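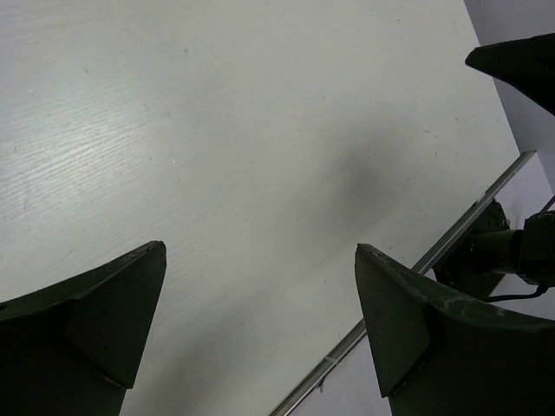

What does a student need to check before accepting a gripper kit for the bench?
Jaw opening, jaw wear, cable routing and the mount, in that order.

Unit 5 handout: Reviewing the Hasero two-finger kit

Print this page | E-mail this page

The Hasero kit is sold as a complete package for light bench work. It comes with the gripper, a mounting bracket, one power and signal cable, and a licence for the Dresex control software. The quoted price is $582 per station, with delivery in March. We are comparing it with the Kukier kit, covered in Unit 3.

Jaws. Run the jaws to full open with nothing between them and leave them there while you inspect the tips. Chips and scuffs at the tip matter more than marks on the outer ridge - the tip does the gripping on small parts. Record both.

Bench surface. Scratches and specks in the paint should be noted before the first trial so they aren't put down to the kit later. Glare from overhead lights can hide fine marks, so check from two sides.

Software. Dresex stores jaw positions by name. The manual's colour codes for faults do not match the current release. Use the table on page 43 of the course reader.

Service. Hidayat handles repairs and replacement fingers. Fingers are sold in pairs only. Ask for the turnaround time in writing.

For the tutorial, write one page recommending for or against the kit. Organise it under the four headings used in these notes. Marks are given for evidence, and a summary of the brochure will not pass.

Contact: Adi Hidayat, course coordinator
Copyright School of Applied Automation
Back to top

Related items
Unit 3: The Kukier kit
Unit 4: Reading a service agreement
Unit 6: Costing a work cell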